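四月，周四
Gimley 抓取套件试用，第二天
记录：Sihan Lei
在场：Guangming Yin（上午、下午），Declan Hollis（下午），Theerawat Kongkaew（远程，断断续续）

接昨天。昨天下班前停在手眼标定残差偏大，今天先处理这个。

8:50
开机。控制柜、工控机、套件自带的小主机依次上电。小主机启动后又报了一次“license pending”，等它自己消失，和昨天一样。Guangming 说 Flevska 的安装手册里有这一条，写的是首次联网后不再出现。我们昨天已经联过网了。记为问题 1，发邮件时一起问。

9:10
重新标定。昨天用的是 Flevska 附带的标定板，今天还是那块，换了姿态。昨天的姿态基本都是正对着板，倾角太小，Theerawat 昨晚看了数据以后留言说旋转分量几乎没有约束，让我把手腕多转一些。今天按他的意思摆，取了 12 个姿态，其中几个手腕转得比较大，线缆绷得有点紧，转之前先手动慢速走了一遍。

标定结果明显好了。具体残差存在共享盘的 Cui 目录里，文件名带 b 的是今天的，不带 b 的是昨天的，昨天那份不要再用。

顺便记一下 Cui 和套件之间的关系，Valentyna 上周问过，我当时没说清楚：Cui 是我们自己的记录程序，负责收图像、关节角、夹爪开度和成败标记；Gimley 是 Flevska 的东西，包括夹爪手指、指尖、小主机和上面的抓取规划软件。两边通过网口通信，Cui 只听不发。所以 Cui 挂了抓取照样进行，只是没有记录。昨天下午就有一段是这样丢的。今天在 Cui 里加了一个心跳，断了会在终端响一声。

9:45
验证标定。用尖头杆去点箱底的胶带记号，点完把记号撕了。四个角都能点到，远端靠墙的两个角偏得多一点，可以接受。

10:00
料箱固定。昨天抓取时箱子被手指带着挪了一点，位置一变，软件里的箱体模型就和实物对不上，于是它认为箱壁是物体，去抓箱壁。今天远端两个角各上了一把橙色手柄的夹子。左边那把夹得住，右边那把离臂的连杆比较近，低位动作时要留意。在规划软件里把右后角加了一个避让盒，尺寸取得偏保守，代价是那个角附近的物体基本够不到。先这样。

Guangming 建议以后打孔用螺栓固定，不要夹子。同意，但试用期结束前不动台面。

10:20
线缆。黄色那根和黑色线束目前都是沿着腕部绕一圈再下来，扎带固定，在腕关节左侧留了一些余量环。余量环太松，手腕往左转到底的时候会往外鼓。Flevska 的手册只画了线缆走外侧的示意，没有给出余量长度。我们自己的经验是环要留够，但不能在夹爪下探时比手指先碰到箱壁。今天上午专门把手腕转到两个极限位置看过，没有碰到箱壁。靠近箱底时没有做全范围检查，下午再看。

记为问题 2：请 Flevska 给出各腕部角度下推荐的余量长度，或者给一个线缆支架。

10:40 至 11:50
空箱和单件测试。

空箱：软件应当报告“无可抓目标”。连续跑了几轮，大部分正常，有两次它在箱底找出了目标。看了当时的点云，位置都在箱底中间有污渍和划痕的那一片，金属灰的底面反光，深度图上有一小块鼓包。昨天没有出现，可能和今天早上的光线有关，窗帘是开着的。拉上以后没有再出现，但次数不多，不能说解决了。

处理方法有两种：一是在软件里提高最小目标高度，二是给箱底铺一层哑光材料。第一种会把扁的物体也滤掉，透明件本来就难识别，再提高门限就更没有希望。第二种会改变摩擦，之前的基线数据就不能直接对比。Theerawat 倾向第二种，我倾向先不动，把误检率如实写进评估。未定。

单件：恐龙、黄色双孔件、蓝垫子那件、透明圆环件，分别单独放进去。

恐龙：没有问题。软件一般选身体中段，偶尔选尾巴根。选尾巴的时候提起来会晃，转运途中晃掉过一次。尾巴细长，指尖夹持面积小。可以在软件里设质心偏移惩罚，默认是关的。打开以后它几乎不再选尾巴了。这个参数建议默认打开，会写在反馈里。

黄色双孔件：平放在箱底时高度小，手指必须下得很低。昨天失败多数是手指先碰到箱底触发保护停机。今天标定改过以后好了很多。它有时候会想用一根手指伸进孔里撑住，规划界面上显示为“内撑”候选，评分很高，实际成功率并不高，带凸圈的那一头稍好，另一头基本滑脱。下午单独测这个。

蓝垫子那件：垫面毛茸茸的，深度图边缘有噪声，但是体积够大，不影响。抓黑色底座比抓垫面可靠。软件分不出哪边是底座，随缘。

透明圆环件：见下午。

12:00
吃饭。Declan 中午到，带来了 Jaritard 的报价单。Jaritard 是备选供应商，做的是类似的手指加软件的组合，没有小主机，软件装在我们自己的工控机上。报价只看了首页，按年收软件费，指尖另算。Gimley 的软件是一次性的，指尖也是另算，一对指尖的标称寿命是 3000 次抓取。按我们目前的使用频率，指尖的消耗不会是主要成本，但如果放到 Valentyna 那边的产线预备站上，就要认真算了。Declan 负责做对比表，下周给。

13:20
下午开始混放测试。每轮把四件物品一起倒进箱里，不人为摆放，允许靠墙、允许相互接触，软件自行决定顺序，抓空为止或者超过 60 秒没有新候选为止。超时时间昨天定得太短，软件在换视角重拍的时候就被我们判了超时，对它不公平。

抓取优先级用默认设置，也就是按候选评分排序，不考虑先取上层。四件东西几乎不会叠起来，影响不大。

速度设在低档。Flevska 的演示视频用的是高档，节拍不能直接比。

14:05
混放第一批跑完。总体印象：恐龙几乎总是第一个被拿走，然后是蓝垫子那件或者黄色件，透明件总在最后，而且经常就剩在那里。
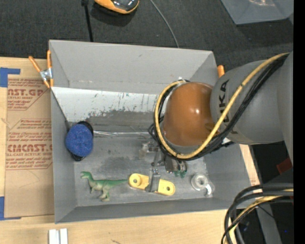 混放测试，KUKA 臂下到箱内，手指在黄色双孔件处；透明件在近侧右角。

黄色件斜放时的问题。规划给出的夹持方向大致垂直于它的长边，这是对的，但斜放时两根手指下探的过程中有一根会离箱壁或者旁边的物体比较近。恐龙尾巴如果正好伸到黄色件旁边，软件会把两者分成一块，候选就落在交界处。Guangming 在界面上翻到了分割结果的叠加显示，确实连在一起了。把分割的最小间隙调小一档以后能分开，但蓝垫子那件的垫面又会被切成几块。两头不能兼顾。软件不支持按物体设不同的参数，至少我们这个版本不支持。记为问题 3。

14:30
线缆在低位的检查，补上午没做的。手动模式，最低速，夹爪下到接近箱底，然后慢慢转手腕。往左转时余量环离左侧的箱壁还有距离；往右转时黄色线会被往回带，绷紧但没有吃力。真正需要注意的是夹爪上方那一段黑线，在靠近右壁抓取时会蹭到箱沿。听得到声音。停下来看过，外皮没有破，上面有一道印。用扎带往上收了一截，再试不蹭了。

收完以后余量变小，所以腕部软限位也相应收紧了一点。改过的限位值写在控制柜门内侧的纸上，旧值划掉了，没有擦。

14:50
透明圆环件。

这一件本来就是故意放进去的，清澈塑料，一头是圆环，一头有弯的凸出部分。Flevska 的销售资料上写“支持透明及反光物体”，没有给条件。昨天单独放的时候识别率很低，今天上午单件也差不多。

下午试了几种办法：

一，关顶灯，只留侧面的灯。识别到的次数多了，但是轮廓不完整，通常只看到圆环的一段弧，于是把它当成一根弯的细棒，去夹那一段弧。夹得到的话其实也能提起来。

二，打开软件里的“透明模式”。这个选项藏在高级设置的第二页，默认关闭，手册里只有一句话。打开以后每次拍摄的时间明显变长，识别变好，圆环的整圈经常能出来。副作用是箱底那片反光又被当成目标了，和上午空箱误检是同一个位置。

三，两者一起。最好，但是节拍也最慢。

从结果看，宣传里的“支持”是成立的，前提是控制光照、打开透明模式、接受变慢。另外箱底最好不反光。打算在评估里把这些条件逐条写出来，不写“支持”或者“不支持”。

Declan 问 Jaritard 那边怎么样。他们没有说支持透明物体，也没有说不支持。等样机。

15:30
内撑测试。只放黄色双孔件，强制使用内撑候选，跑了一小批。

带凸圈的一头：手指能进去，张开后有时能撑住。撑住的那几次提升过程稳定，放下时松不开，要多等一会儿，指尖和孔壁之间有点黏。
另一头：手指进得去，撑开时往上滑。

两头都测完，结论是对这一件不要用内撑。软件里可以按夹持类型关闭，已经关了。关掉以后黄色件的整体成功率上升，因为以前它会把机会浪费在内撑上，失败一次还会把物体拨到墙边。

拨到墙边这件事要单独说。失败本身代价不大，重来就是了，麻烦的是失败之后物体的位置更差。今天有好几轮都是这样结束的：第一次没夹好，物体靠到近侧那面矮的斜壁上，之后所有候选都因为碰撞检查被拒绝，一直等到超时。箱壁是斜的，软件里的箱体模型默认是直壁。Guangming 发现可以导入自定义的箱体网格，他量了尺寸，说明天画一个。这个做完以后靠墙的那些要重测，今天的靠墙数据先标为“直壁模型”。

16:10
指尖。拆下来看了一次。半透明绿色的那种，是套件里两种指尖中偏软的一种。表面有灰，用布擦过。没有看到裂纹。内侧靠下的位置有轻微的压痕，拍了微距存档。今天到目前为止的抓取次数在 Cui 里有，加上昨天丢的那一段只能估计，所以从今天起重新计数，不把昨天的算进去。

另一种硬指尖还没有装过。计划在斜壁模型做好以后再换，一次只改一个东西。

装回去的时候注意：螺丝不要拧到底，手册给了扭矩值，扭力扳手在 Declan 的抽屉里。昨天我是凭手感拧的，今天拆的时候发现偏紧。

换指尖以后需要重新设工具中心点。软件有向导，按步骤走就可以，过程不长，但向导的中文界面里有一步翻译反了，“打开夹爪”和“关闭夹爪”对调。第一次按的时候夹爪朝着和按钮相反的方向动，手还在旁边。没有夹到，但是这个必须反馈，而且要放在第一条。已经在界面旁边贴了纸条，在收到修正之前一律用英文界面。

记为问题 4，严重程度写“高”。

16:35
最后一批。设置如下，以后对比以这一组为准：

标定：今天的 b 版
顶灯：开，窗帘：拉上
透明模式：关
质心偏移惩罚：开
内撑：关
分割间隙：默认
箱体：直壁
速度：低档
指尖：软，今天擦过
目标次数：60 次抓取尝试，失败也算一次

为什么透明模式关着：Valentyna 那边的料里没有透明件，她要看的是普通件的节拍。透明件另开一组，放明天。为了避免每一轮都卡在最后，这一批把透明圆环件从箱里拿掉了，只放另外三件。注意不要把这一批和下午早些时候的混放数据合在一起算。

17:25
60 次跑完，中间没有人工干预，停过一次，原因是网口掉线，小主机自动重连了，没有丢数据，心跳提示正常响。掉线的时候臂停在箱子上方的安全位，这一点做得好。

失败的情况按原因分：
靠墙导致没有候选，最后超时，最多。
夹住以后提升时滑落，主要是蓝垫子那件，抓的是垫面。
分割连在一起，夹在交界处，黄色件和恐龙尾巴，见过两次。
误检箱底，这一批没有。

成功率的具体数字等 Theerawat 复核标记以后再填。Cui 的自动判断是看夹爪开度，夹到恐龙尾巴这种细的东西时它会判成空夹，今天至少有一次明显判错，需要对着录像改。不复核就往外报的话会偏低。

17:40
和 Valentyna 通了电话。她关心三件事：普通件每件用时，换料的时候需要多少人工设置，指尖谁来换。第一件今天这组数据能答，第二件目前只能说新物体不需要建模，但参数需要调，调到什么程度取决于物体之间差别多大。第三件我说有扭矩扳手的人就能换，她说那就是没有人能换，要我把换指尖的步骤写成一页纸。可以，周末前给。

她还问套件是不是必须用这台臂。不是，Flevska 的清单里有好几种接口，但是我们只在这一台上试过，其他的不评价。

发给 Flevska 的反馈（草稿，Declan 改英文）：
中文向导中夹爪开合按钮标签对调，请尽快修正。
联网后 license pending 仍然出现，是否正常。
线缆余量的建议长度或者支架。
分割参数能不能按物体或者按区域设置。
质心偏移惩罚建议默认开启。
透明模式的使用条件请写进手册，包括对箱底材料的要求。
自定义箱体网格导入的格式说明，目前只有界面上一行提示。

明天：
Guangming 画斜壁箱体网格，导入，重测靠墙。
透明圆环件单独一组，透明模式开，顶灯关。
Theerawat 复核 60 次的标记。
我写换指尖那一页。
右后角避让盒能不能缩小，看夹子能不能换个位置夹，或者只留左边一把，箱子会不会挪。
窗帘继续拉着，不要开。

收尾：臂回安全位，控制柜断电，小主机没有关，它在上传日志。箱内物品已取出，放在架子第二层的盒子里，透明圆环件单独装袋。扳手还给 Declan 了。

补记，18:15：
小主机日志上传完，已关。Declan 走之前翻到 Jaritard 报价单的第三页，软件年费里包含一次上门标定，Flevska 的报价里上门是另收的。加到对比表里。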